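Gripper Trials: Gallery and Notes

Posted 9/22/25 by Heino Kairys

We were promised a gripper that would "handle anything in the shop." I have heard that line before, usually from someone holding a brochure, so Leopoldo Ocampo and I spent a good part of the summer putting the new fingers through work they were not picked for. This page collects what we kept. One picture made it through, along with the captions for the stations we ran before it, which people have asked for anyway.

The two products under test were the Nollen parallel gripper, which came with the arms, and the Pirley bracket set, which replaces the stock fingers with longer, flatter ones. Mutemia, our reseller, lent us the second set until the end of the trial. They were polite about it and did not ask to see this text first.

Full run log: 892 attempts, both sets of fingers, one controller. Anything I call a failure is a part dropped, a part shoved out of reach, or a controller fault that needed a person to clear it.

Station 1: Cardboard boxes, small
Both sets did fine. I would be worried if they hadn't. Boxes are what every sales video shows, and I don't think a box tells you much about a gripper except that it closes.

Station 2: Bottle caps and short tubing
The Nollen fingers were better here. The Pirley ones are long enough that a small error at the wrist becomes a large one at the tip, and you could hear Leopoldo sigh from across the room each time a cap skidded away. The spec sheet says "precision at full reach." I'd like to know whose reach they had in mind.

Station 3: Cloth bags
No winner. Both sets grab a fold and hang on, and then the other half of the bag goes wherever it likes. We ran this one 224 times and I could have stopped much sooner. Leopoldo wanted more data. We got more data, and it said the same thing.

Station 4: Cable handling
We left this out of the comparison. The controller's force readings drifted during the morning runs, and the drift was bigger than the difference we were trying to measure. Mägi, who make the controller, sent new firmware in May that was supposed to fix it. The drift is smaller now. I won't say fixed.

Station 5: Furniture parts
The one I cared about. Big molded pieces are awkward: ribs on the underside, legs going off in different directions, very few flat places to pinch. Two arms have to agree about where the thing is, and if one of them is wrong the other finds out through the part. We laid black plastic over the work surface and put a white table frame on it with legs attached. 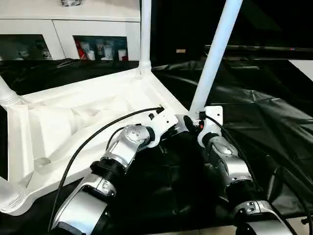

Manipulation Bench Group – Gripper and Controller Trials

Both arms working near the base of the tall leg, with the right bracket up close against it. Underside ribs showing on the frame to the left.

The long fingers earn something back on this job. They get in beside a leg where the Nollen ones bump the ribs first, and the flat face gives you more contact once you are there. Success rate went up by up to 9 points against the stock fingers, depending on which leg we started with. That is a real gain. It is also a gain on one table, in one room, with two people who knew by then exactly how to lay it down so the arms would look good.

My other complaint is the cables. On a short reach they mind their own business. On a long one they swing wide, and you spend your time watching the slack when you should be watching the part. Mutemia says a clip kit is coming – I have asked for a date and been given a season.

Where this leaves us
The Nollen fingers stay on for small parts. We will buy 2 of the Pirley brackets, one per arm, for large molded work only, and I'd like to see the furniture station repeated with a different table before anyone puts the number on a slide. Leopoldo thinks I am being hard on them. He may be right about the brackets. I don't think he is right about the controller.

If you want the run log, ask either of us. The sheet for Station 3 is long and you are welcome to all of it.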